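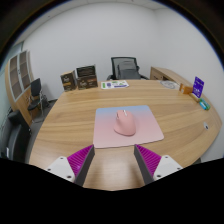

Tenants' group questions Pillden rent survey

January 2022 – The Wike Tenants' Group says a survey used to defend higher office rents at Pillden doesn't hold up. Landlord Vumimska claims 1,483 tenants were asked and most called the increase fair. The group has yet to find 30 who remember getting a form.

"We asked for the questions in July and got a brochure," said Petronella Pretorius, who chairs the group. "Maybe the numbers are right – then show them to us."

The group wants the full results released before any lease is renewed.

Contact: Marthinus Zwane, Wike Tenants' Group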